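Matte white board for a craft table top, seal it or leave it?

lomside_quilter
Hi everybody! I've been putting together a work table in the spare room (been at it since December, don't laugh) and I've ended up with a big matte white surface that has a fine, grainy feel to it. I love how soft it looks in the evening, but I'm nervous about glue and pencil marks.
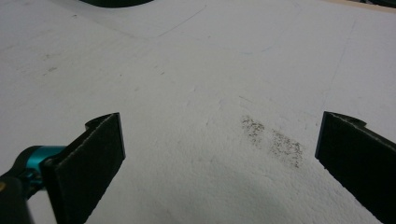 My plan was to rub it down very lightly with 400 grit and then brush on 2 thin coats of a clear water-based sealer. Has anyone tried that, and did it go yellow on you?

camcombe_attic
Oh, I'd leave it alone, I really would! I sealed mine and it came up shiny in patches, and every patch showed once the lamp was on. A cutting mat on top did me far more good, and I got mine for 19 dollars.

vudcombe7
Have to disagree with camcombe_attic there, friendly as ever. Patches usually mean the first coat was still tacky. Mine has been sealed for around 10 years and still looks white to me. Do try a corner first, though, and if there's any foam in that board keep solvent sealers well away from it.

lomside_quilter
Thank you both, you're very kind. I'll test a back corner tonight with the water-based one and price up a mat in the meantime.

camcombe_attic
Fair enough, but go easy with the sandpaper!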